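The woman who can pack a flat in a day

By Subira Lema
May 20, 2019 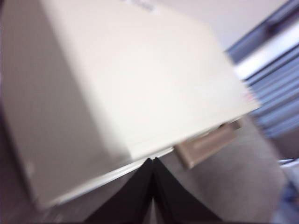

Mwajuma Muli gets excited about boxes. Ask her about a good one and she'll talk for ten minutes, hands going the whole time, and by the end you'll want to go home and empty a cupboard!

She runs Nukitz, a packing and tidying service in Bredgate, from two rooms above a bakery. She started it in October, after years of helping friends move and, as she puts it, "quietly repacking everything once they'd gone to bed". The service has now packed up 149 homes, from bedsits to a farmhouse with a piano in the kitchen.

"People think the heavy things are the hard part," she says. "Give me a wardrobe any day. It's the drawer with the batteries and the birthday candles in it that takes all afternoon."

We met in her practice room, where new packers learn the job before they go anywhere near a customer's china. I had a go myself and was hopeless with the tape, but I loved it. There is something very satisfying about closing a lid and having it sit flat.

Her method begins with pale boxes wherever she can get them. "I like cream or white," she says. "You can write on them and read it from the door. A brown box in a dim hallway, you're bending down with your phone torch." She labels two sides as well as the top, because the top vanishes the moment you stack anything on it (I have moved house 4 times and had never thought of this).

Books go in small boxes, spines down. Bedding goes in the big ones, and the kettle travels with her in the front of the van. That last rule came from a move to Mussa, a village up the coast, when the kettle was at the bottom of a stack until nearly midnight. "I was not popular," she says, laughing. "They did ask me back, though."

What about people who aren't moving at all? Those are her favourite jobs. She'll spend up to 6 hours on one room, with the owner beside her, and she won't throw out a thing without asking. "I had a lady with 230 jam jars," she says. "Lovely jars! We kept the lot. We just found them a shelf where she could see them, and she's making chutney again."

She gets her boxes from Plorka, a small supplier on the other side of town, and checks the corners before she pays. A soft corner means the box goes back. She showed me how, pressing with her thumb and listening, and I've been doing it to cereal packets ever since.

Before I left I asked where someone with a really full cupboard ought to begin. "The floor of it," she said straight away. "Get the floor clear, then stop and have your tea. You can do the shelves tomorrow."

I did mine that evening and found both my missing walking boots.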